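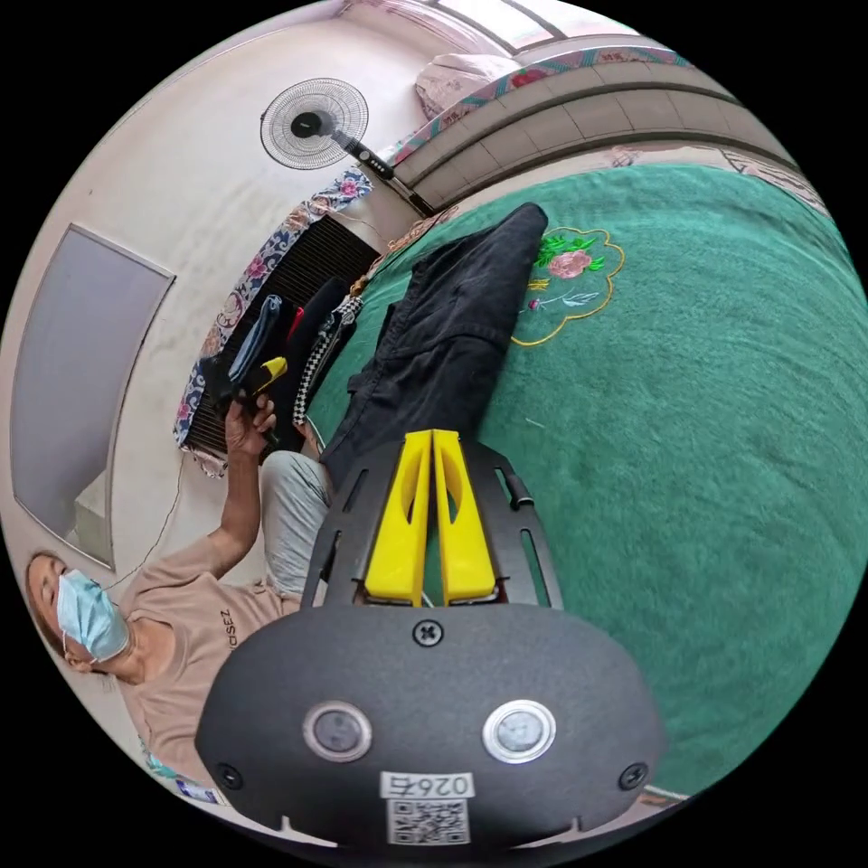 Dark clothes day in the bedroom, floral cloth over the black grille as usual.

Right, the black clothes! I have been promising a post on this since the middle of January, when Kiều Tiêu wrote in to ask how I fold a denim jacket so that it doesn't come out of the drawer looking like a crisp packet. The short version is that I do it on the bed, slowly, and with a green sheet underneath. The long version follows, so put the kettle on.

I used to fold on the kitchen table, which is a perfectly good height but far too narrow. Sleeves hung off both ends and dragged the whole thing out of line. A bed is lower, yes, and my back does complain by the end, but you can lay a jacket out to its full width and still have space to put the next one down. I wouldn't go back.

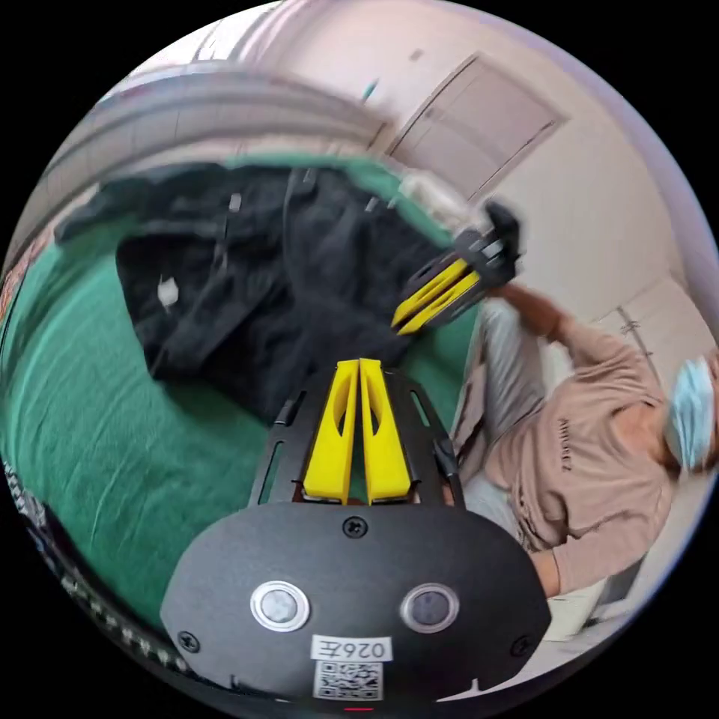 My first rule is one colour at a time. I like to get everything black out together and deal with it before I so much as look at the blues. It does make a rather gloomy mound to begin with, and you have to hunt for anything that tells you which way up a garment is. A small white tag is a gift at this stage, like the one showing on the left of the heap there, and so is any strap lying across the top. Find one of those, get hold of the piece near it and ease it out gently. Don't yank! Yanking is how Taha Tahiri and I once turned three tidy cardigans into one enormous knot.

My second rule is to shake before folding. Hold it by the shoulders, one good snap, and half the creases drop out by themselves. Duyên Lý swears by two snaps and a pat, and her drawers are lovelier than mine, so perhaps try hers. 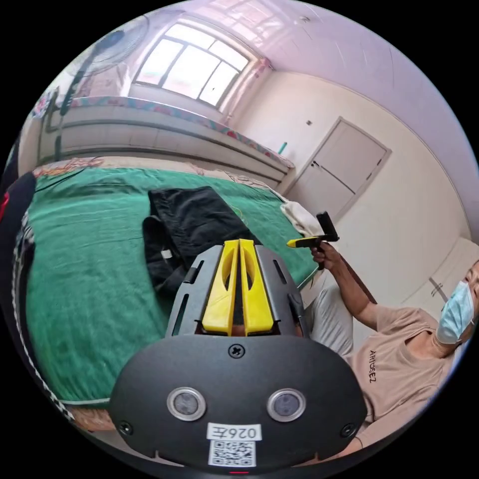

Light matters more than I ever gave it credit for. I did a whole winter of evening folding under a yellow bulb and kept putting navy socks in with the black ones (I found 7 odd ones when I finally checked). These days I wait for morning. With daylight coming in through a big window like that one, and a plain green sheet to set things against, even a crumpled pile of black starts to show its seams and folds. Lint shows up too, sadly, so keep a brush within reach.

Then the jacket itself. Lay it face up, collar away from you, and smooth from the middle outwards with flat hands. I fasten every other button, just enough to hold the fronts level - all of them is too stiff, and none at all lets it slide about. Sleeves go in across the chest, one over the other, then the sides to the middle, then the hem up to the collar. Press down, count to five, done. Thick denim will want to spring open again, so I put something heavier on top in the drawer, usually jeans.

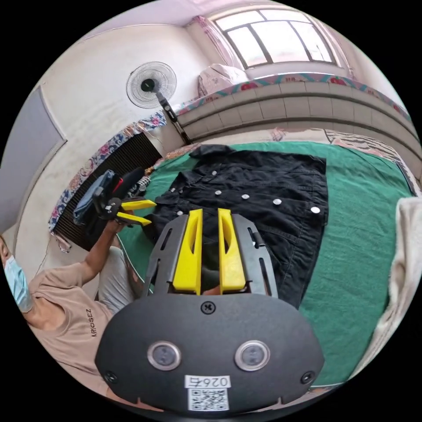
Black denim jacket laid flat on the green, silver buttons and all.

Next up will be knitwear, as Toàn Phan has asked about jumpers that go bobbly at the elbows and I have opinions. If you fold jackets some other way, do tell me in the comments, especially if you've found an answer for hoods. I still just tuck mine in and hope!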